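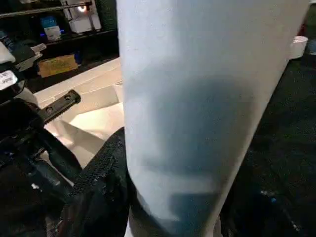 FOR RELEASE 23rd May

Thygesen opens a spare parts counter in Gikivmont, and you don't need a receipt

Hi all, Kaj Hedegaard here, from Thygesen. I usually leave these announcements to somebody with better spelling, but I've been pestering people about this one for so long that they told me to write it myself. So: we're opening a spare parts counter at our Gikivmont store, and I'm very excited!

If you've ever thrown out a perfectly good clothes rack over one snapped foot, you know why we wanted this. The counter will stock 820 different parts for household stuff: hinges, casters, shelf pegs, end caps, lamp collars, drawer runners, those little plastic elbows that hold a shoe stand together (I have broken four of those in my own hallway). Most of it fits things we've sold over the years, including the whole Vivance shelving line and the older Jikodus racks, which we quit selling but still get calls about every week.

You bring in the broken piece, or a photo with a ruler next to it, and we match it up. No receipt, and it doesn't matter where you bought the thing. If we don't have the part in the drawers we'll look for it and call you, and if we can't find one we'll say so instead of leaving you hanging.
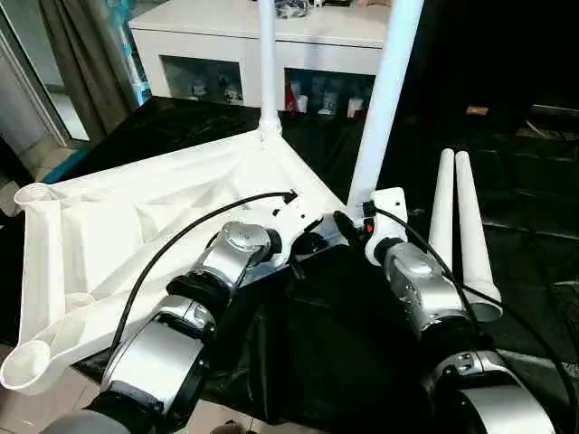 White molded plastic frame piece on a black cloth. Photo: Thygesen

We tried the idea out last winter from a folding table by the returns desk. I figured we'd get a few people a day. We ended up handing over 765 parts, and 395 of those were for Vivance shelves, mostly the back clips (if you own a set, please don't overtighten them, they really only want a quarter turn). One lady came in for a single screw and stayed an hour helping other customers find theirs. She's starting with us part time in June, by the way!

Small stuff like screws and pegs will be free, up to a handful. Everything else has a price on the drawer. You can have a part fitted while you wait if it's a quick job, but please call ahead for anything with a motor or wiring in it, as those go to our bench upstairs and take longer.

The counter is just inside the side entrance, past the paint. Parking is behind the building, same as always, and there's a ramp on that side too.

Reporters and local bloggers are welcome to come by before we open and poke around in the drawers. Ask for me at the front desk and I'll put the coffee on.

Kaj Hedegaard
Spare parts, Thygesen, Gikivmont

We use cookies to remember your settings and see which pages get visited. Accept all | Manage preferences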